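Viro Parcel Cell — Set-up Guide
Section 4: Setting the shift timetable

The cell runs only during the hours entered in its timetable. Set these before you connect it to the warehouse system. You will need the supervisor PIN issued by your Eltport dealer. 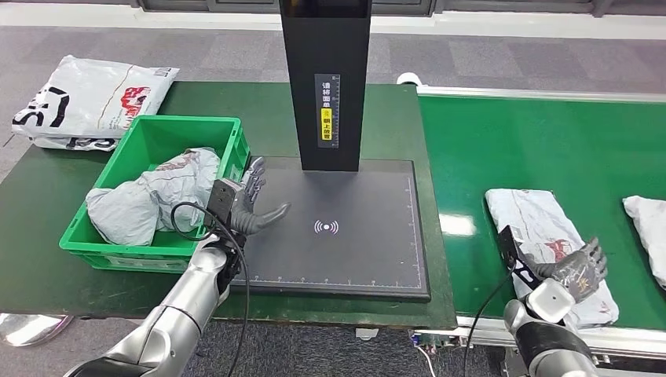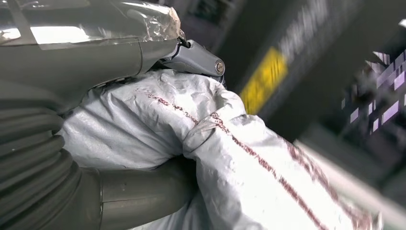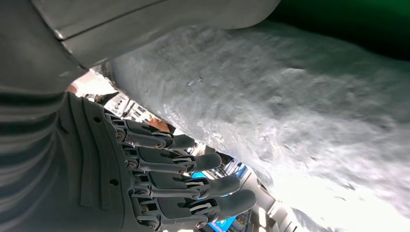

Can two shifts overlap?
They can, by up to 50 minutes. During the overlap, all jobs are logged to the earlier shift.

4.1 Adding a shift

1. Sign in at the wall panel and open Hours.
2. Press Add shift and type a name, for example "Ustgate early".
3. Enter the start and finish times in 24-hour form.
4. Choose a shift lead from the list. If the name is missing, add it under People first.
5. Press Save. The panel shows code 102 while it stores the entry — wait for it to clear.

Note: Shifts that pass midnight must be entered as two parts.

4.2 Planned stops

1. Open Hours, then Stops.
2. Enter the stop and restart times.
3. Set Restart to Manual or Timed.

CAUTION: Timed restart does not replace the lock-off procedure in Section 2. Never enter the guarded area on the strength of a planned stop.

Code 674 means the panel clock and the warehouse clock disagree. Correct the panel clock and save again. Sites using the Sæther link should also check the clock change in October.

Guide maintained by Tarun Shakya.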